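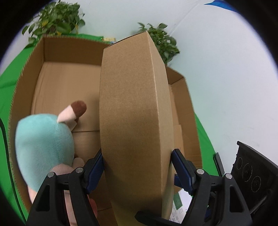
Corrugated board loses strength in ways that are easy to miss from the outside. Most household packing fails inside the carton, where items of different stiffness share one floor and the load reaches the walls unevenly. A tall, narrow box stood on end in a larger open one, with a plush toy at its side, is a typical mixed load. The narrow box is rigid and bears on a small footprint; the toy is soft, takes up a good deal of volume and carries almost nothing. Anything stacked on top will rest on the rigid item first.

Hamidreza Moradi has spent 7 years testing second-hand cartons for Barua, a removals firm that reuses its boxes until they fail. His log runs to 1,522 entries. Each records the carton's size, its number of trips and where it gave way. Side panels account for few of the failures. The usual site is a vertical corner crease, followed by the seam along the bottom.

"People look at the tape," he says. "I look at the corners. If a crease has gone soft, the box is finished for stacking, though it will still do for cushions."

His method is plain. Rigid inner boxes go in first, upright and against a wall of the carton, with their long edges parallel to the corner creases. Soft goods follow, pushed into the gaps until the inner box cannot lean. Loose flaps are folded flat. A piece of card lying against the inside wall adds some stiffness if it reaches the floor, and very little if it stops halfway.

Plush toys make reasonable filler, with limits. They compress under steady load and recover slowly, so a carton packed tight on Thursday may have play in it by the time it is opened. Moradi allows for this by filling soft items slightly above the rim and pressing them down as the lid closes. Stitched parts such as ears and feet are turned inwards, away from the flaps.

Purpose-made inserts are also on sale. Plukano supplies folded dividers in flat packs of 100, and Gremuvine a honeycomb sheet that is cut to size with a knife. Barua tried both and kept the dividers for glassware only. For general household goods the firm found that careful placing gave much the same result at no cost.

Storage matters as much as packing. Board takes up moisture from the air, and at 80 per cent relative humidity a stacked carton will sag under a load it would carry easily in a dry room. Moradi keeps his empties flat, off the floor and away from outside walls – a pallet is enough. Cartons with a crushed rim are set aside for light goods and go on the top layer of the van.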